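Notebook, bench 2
August, loaner kit from Videtti, second entry

Kit came back out of its case this morning. We have it until the end of the month and the review for Perkport is due before it goes back, so I want the grasp part finished this week and the rest in note form at least.

Setup as before: arm on the bench plate, two-finger gripper with the long pads, wrist camera on the supplied bracket. Firmware is what it shipped with. Videtti sent a link to a newer one but I would rather review what a customer gets in the box. Cable from the wrist camera still wants to twist when joint 6 goes past the halfway mark. Taped it in two places. The manual shows a clip for this and there is no clip in the kit. Added to the list of questions.

Calibration took 15 minutes by the guided routine. First try failed at the last pose with "target lost" and no hint what to do. Second try passed with the desk lamp off. Lamp stays off for now, overhead light only.

Started on single items. Tall thin carton, the tartan one, stood on end on the gray top with the fingers open wide. The detector puts its outline around the plaid part and leaves out the white label above it, so the height comes out short and the grasp point lands low. Same result with the box moved nearer the wood board. Turned the label side away and the outline was fine. I think it is splitting the box at the edge of the label, but I have no access to that stage and can only guess.

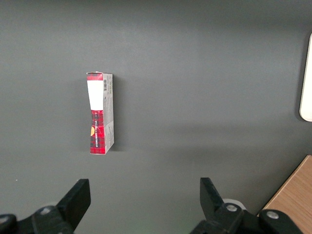
Grasp runs, carton

Ran 88 picks in all. Approach from above, default speed, default force. 6 misses. Four of those were the box getting tipped by one pad before the other made contact, and the other two were the planner giving up without moving. No crushed cartons at default force. At the next step up the side panels start to bow, so default is the right place to leave it for card.

The tipping happens when the box is not centered in the gap. The gripper closes both fingers at the same rate and there is no compliance worth speaking of at the wrist, so whichever pad gets there first pushes. The Lambrechts unit we had in spring did a small re-center on contact and hardly ever tipped anything. Worth a line in the comparison. Price difference is large, so be fair about it.

Cycle time is slow but steady. Most of it is the pause after the camera move, which can be set in the config file and not in the app. Did not change it.

Tray work

Moved on to the cream tray after lunch. The plan is to use it as the drop zone, with the planner told to keep clear of the rim. The rim is low and the interior is one pale color, and the depth map is poor over most of it. Large holes in the middle, better toward the corner where the surface is scuffed. Laid a sheet of printed paper in it for one run and the holes closed up, so it is a texture problem. A customer with plain trays is going to hit this on the first day. 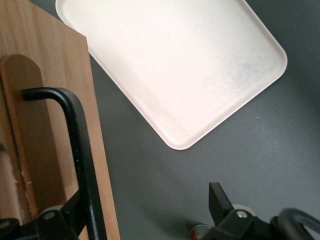

Marking the keep-out zone by hand in the app works. You drag four corners and type in a height. It does not snap to anything and it does not rotate, so with the tray sitting at a diagonal the zone has to be bigger than the tray and you lose bench space on both sides. Squared the tray up to the bench edge for the rest of the session. The zone is also lost on restart unless you save the whole project, and there is no warning. Lost it once.

Log has 249 entries for the session, most of them duplicate joint temperature notices. There is a filter but it hides the planner messages too. Exported the lot and saved it in the Plelosen folder with the earlier runs.

To ask Videtti:
Cable clip, missing or dropped from the kit?
Can the settle pause be exposed in the app?
Rotated keep-out zones, planned or not?
What does "target lost" check for?

Next: carton lying flat, then two cartons side by side. Lamp back on for one set to see if detection suffers the way calibration did. Pads are showing no wear so far. Power left on at the controller, arm parked, e-stop pressed.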